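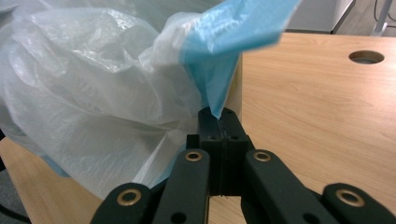 Notebook, bag-in-bucket task, July

Second stretch on bags and my thumbs are sore. The target is 600 good episodes for the first training run, and as of lunch we have 145 that Ye-rin would let through. She threw out 11 from this morning, mostly for the same thing: I start closing the left gripper before the right one has settled, and then the timing between the two hands looks like a nervous tic. Fair enough. Slowing down.

In-ho asked me to write down how I'm doing it so he can match me when he takes over at 3:30. So, In-ho, for you:

1. Drop the bag on the table any old way. Don't tidy it. If you fold it nicely the model only ever learns nicely folded bags, and then Shahab comes over and scrunches one up in front of everybody like he did in Jorthorpe.

2. Open both grippers wide and come in low. I aim for a ridge in the plastic, since a flat bit just slides out from between the pads. If there's a spot where the blue shows through the white, go a little deeper, or you'll get one layer and leave the other behind.
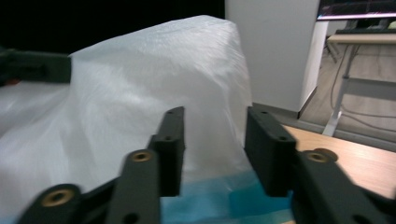

3. Close, wait a beat, lift. The beat matters more than I thought! Todor plotted the finger widths from yesterday and on the ones where I rushed you can't find the grasp at all, it's one long smear.

4. Carry it over the bucket and lower it in, then work the rim with one hand at a time. Missed a grab? Keep recording and go again. We want the retries. What we don't want is you stopping to laugh and the grippers bobbing up and down (guilty, twice).

Speed is still an open argument. Todor likes it brisk, because the Trallincombe set was so slow that the policy dawdled over everything. Ye-rin says brisk is fine until the wrist views go soft, and a few of mine have. I tried 35 in a row at what I'd call normal kitchen speed – no hurrying, no posing – and I think that's the one to stick with. She's checking those tonight.

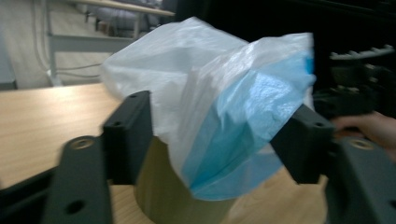 Bag over the container, a bit too quick on the move.

Other stuff before I forget. The film clings to the pads when you let go. Opening wider doesn't help much, but a small tilt of the wrist does, so I've been adding that at the end of every release. It'll end up in the learned behavior whether we like it or not. I can live with it. Ok-hee can't, she says it'll look fussy on the real arms, and she wants a batch without the tilt to compare. 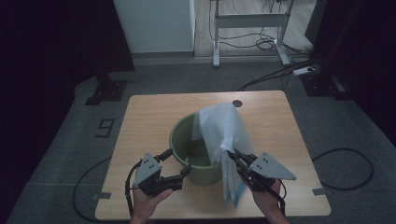
I said okay to a small batch, after we hit the number. Also, swap which hand goes first every so often. I'm right-handed and I suspect it shows all over the data.

To do: ask Seo for different bags, thicker ones if they have any. Rename the Petance folder, it's still got last month's label on it. Get Ye-rin's reject notes before In-ho starts and not after.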